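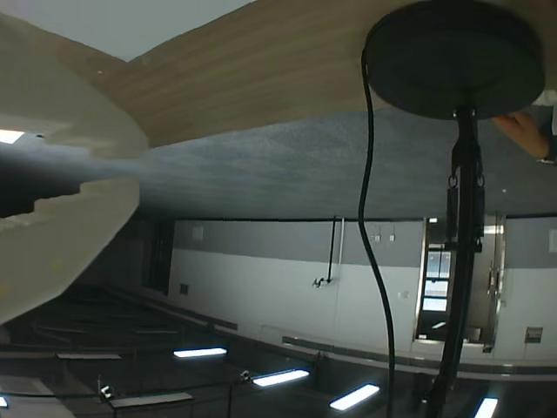

3.2 Workcell and Camera Mounting

Research > Shared Workshops > Low-Cost Manipulation

Filed under: Robotics, Build Reports

Figure 3. View past what is likely part of the gripper in the Mukville workshop, with the image inverted. A black stand with a round base is on the wooden surface, and a hand holds the rim of the base.

The cell was assembled in the shared workshop at Mukville from parts already held by the members, plus a Mudix controller board. The external camera is carried on a vertical pole with a flat disc base. The base is not bolted to the table, so the pose of the pole was measured again after every move. A clamp on the pole sets the height.

Images from the close-range camera are stored as received. Orientation is corrected in software when a run is loaded, and the raw files keep the inverted view shown in Figure 3. Ceiling lights enter the view in many poses and drive the automatic exposure down, so exposure was fixed for all runs reported in Section 4. Parts of the gripper also cover a large share of the left side of the view. Pixels in that region were masked before feature matching.

Calibration used 52 poses per session over 5 sessions. Of 2,644 images collected, 195 were rejected for blur or for too few matched points. Most rejected images came from the first session, before the cable was given more slack. The mask was drawn by hand once and reused until the fingers were replaced, at which point it was drawn again.

Related items
- Printed Gripper Fingers: Wear After One Season
- The Chauke Arm: Joint Backlash Measurements
- Shared Tool Scheduling at Bistetdale
- Fixed Exposure Under Workshop Lighting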